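November 4, 2024 — bedding notes, Merkthorpe bedroom

Started late, Nisreen had the key. Bed first, closet if theres time (there wasnt).

Striped sheet is the one to keep for the fold trials. Bands are wide and easy to call out — "fold to the red", "stop at the turquoise" — so Arif and I can talk without pointing. Pink fleece is the opposite, one color all over, have to go by feel.

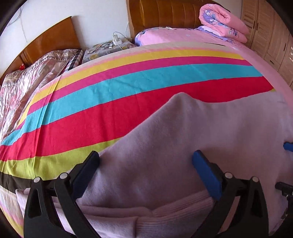

Fleece bunches up if you take it from the middle. Corners first, then drag toward the foot. Darmawan wants it in thirds, I say halves and halves again, less fuss. Did 7 rounds his way, 2 mine, stopped for lunch. Not a fair comparision yet.

Floral quilt: leave til last, too puffy to fold on top of anything. Shove it up toward the pillows and work in front of it. Pillows stay put.

Ask Fitriani if the Pelupessy shelf is deep enough for the quilt folded in four. If not it goes in the trunk.
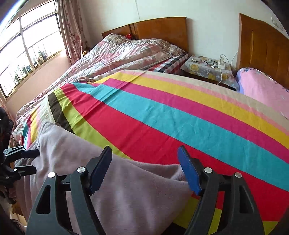
To do

— finish rounds, halves method
— tape measure!! (Arif has mine)
— closet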